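From the Siltcombe Shared Workshop newsletter, 27 October 2021

THE CABLE WINDER: WHERE WE'VE GOT TO

I said in the June newsletter that I'd write something up when the cable winder was "nearly finished", and a few of you have been asking me at the kettle whether I've forgotten. I haven't! It's just that nearly finished has turned out to be a very roomy sort of place, and I've been living in it all summer.

For anyone who joined since then, the idea is simple enough. We have drawers and drawers of thin cable in this workshop. Phone leads, sensor leads, the skinny white stuff that came with the old Stinance heaters, all of it in one big nest. I wanted a little bench machine that would take one end of a lead, pull the rest through, wind it into a tidy coil and drop the coil in a tray with a tie round it. You'd press a button and go and do something nicer. That was the whole plan, and I drew it on the back of a seed catalogue one evening and thought it would take me a fortnight.

The winding part really did take a fortnight, to be fair. It's a small geared motor out of a dead printer, with a drum I turned from a bit of ash (lovely to turn, bit hairy when it's damp) and three pegs that fold in so the coil can slide off the front. The first drum was too fat and the second one wobbled. The third one is the one you'll have seen on the end bench, with the pencil marks still on it. I keep meaning to sand those off and I probably won't.

Getting hold of the cable in the first place has been the hard bit. You and I can look at a heap of white loops and find the end without thinking about it. My gripper can't. My gripper thinks every loop is an end. It will pick up the middle of a lead, very proudly, and carry it over to the drum with the rest of the heap swinging underneath, and then it all goes round together and you have a sort of bird's nest on a stick. I have a jam jar of these now.

So I've spent most of the last while going back to hands. I sat down and wound leads by hand, over and over, and tried to pay attention to what my fingers were up to, and it's surprisingly hard to notice! I'd get to the end of a coil and realise I'd been thinking about supper. What I did work out is that one hand does very little. It holds the plug, or whatever is on the end, and more or less stays put. The other hand does all the gathering, and it doesn't grip hard at all until the very last loop. I'd built the machine the other way about, with a firm grip all the way through and nothing holding the plug.
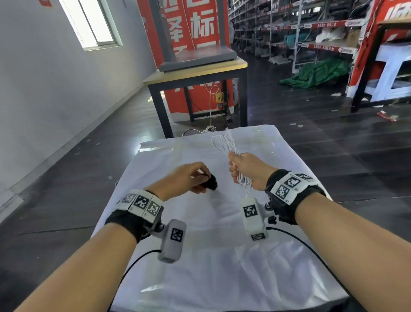
That one thought has changed nearly everything on the bench. The gripper now has two stages. There's a little sprung clip that takes the plug end and parks it, and then a pair of soft fingers that close a bit, let the lead run through, and only squeeze when the drum stops. The soft fingers are cut from a draught excluder, the spongy sort, glued on to bits of aluminium angle. I tried proper silicone pads first, which I ordered from Vindesora and waited ages for, and they were so grippy the lead wouldn't slide at all. The draught excluder came from the bottom of the odds box and works a treat. If it was yours, thank you, and I'm sorry, there's none left.

The controller is the same as before, one of the plain Schouten boards the workshop bought as a batch. It runs the drum motor, the clip and the fingers, and it has a couple of inputs spare. I did blow one up in August by putting the motor supply on the wrong pins (the smell hung about for the rest of the evening, as those of you doing the soldering night will remember). I've since put a different shape of plug on the motor lead, so it can't go in the wrong hole any more. If you're building anything with one of those boards, do that first. It cost me pennies and I wish I'd done it in spring.

Now, the numbers, and I know some of you like numbers. I gave it 12 leads to do last week, all the same sort, laid out fairly kindly with the plug end sticking out towards the clip. It wound five of them beautifully. I mean properly neat, flat coils you'd be happy to get in a box from a shop. Another four came out as coils but with a tail hanging off, so you'd want to tidy them up yourself. The remaining three it dropped on the floor. I was thrilled, I don't mind telling you. Back in June it managed none at all and tied itself to the vice.

The trouble is "laid out fairly kindly". If I have to find the plug end and lay every lead out straight before the machine will have it, then I've done most of the job already and might as well carry on and wind the thing myself. My other half pointed this out over breakfast and I've been quietly cross about it ever since. So the next piece of work is some sort of tray that feeds the plug end forward on its own. I've had a go with a sloping chute and a bit of a shake, using the buzzer motor from a game controller, and what happened was that the plugs went down nicely and the cables stayed at the top in a lump. Then I tried a comb, a real one, with the teeth facing down the slope. That was better. It pulls the loops apart a little as they come past. It also snags anything with a moulded strain relief, and most of them have one. I think wider teeth are the answer, and perhaps rounded ones, so I'll be making some from dowel.

There was a suggestion on the noticeboard that I use a camera to find the ends. It's a fair suggestion, and I did have a play with it one wet weekend. White cable against our pale bench top was hopeless. I put a sheet of black card down and it got much better, and then I put a black cable on the black card, like a fool, and lost that one completely. You could do it with a couple of colours of card and a decent lamp, I should think. For now I'd like to see how far I can get with springs and wood, mostly as I enjoy springs and wood more than I enjoy sitting at the laptop with a cold cup of tea. If somebody else fancies having a go at the camera side, though, please do! I'll happily share the mounting holes and the wiring, and there's room over the drum for a bracket.

A few things I've learned, in case you're making something that has to handle floppy stuff. Slow is better than you'd think. I halved the drum speed and most of the tangles went away by themselves. Leave more slack than looks sensible between the fingers and the drum — mine was far too short and every little jerk from the motor went straight to the plug. And film yourself doing the job by hand before you build anything. I only got round to it after I'd made three drums and two grippers, and I'd have saved myself a good deal of ash.

The tie at the end is still done by me. I had a grand scheme with paper twist ties and a spinning hook, and it does spin, and it does twist, and then it carries on twisting until the tie comes apart. There's a slipping clutch of some kind wanted there. I've got a felt washer and a spring to try, and if that doesn't work I shall use those little rubber bands off the asparagus and call it done.

Please don't move the winder off the end bench for the time being. I know it's in the way of the bandsaw fence, and I know somebody has been very patient about that. The drum is lined up with the clip by eye, and last time it got shifted I lost a whole evening getting it back. I'll make a baseboard so the lot can be picked up in one go, once I find a flat enough bit of ply. There was a nice piece behind the timber rack but it's gone to be a rabbit hutch.

What I could do with is leads. Thin ones, any length up to an arm span or so, working or not, and the more different plugs the better. There's a crate under the end bench with CABLES on it in green pen. Please don't coil them up first. I know it goes against the grain, and I had a very kind donation last month with every lead wound up and fastened with its own tie, and I had to sit there and undo the lot. Just chuck them in!

I'm usually at the end bench in the evenings if you'd like to see it go. Stand on the left-hand side, as the coils come off the right with a bit of a ping.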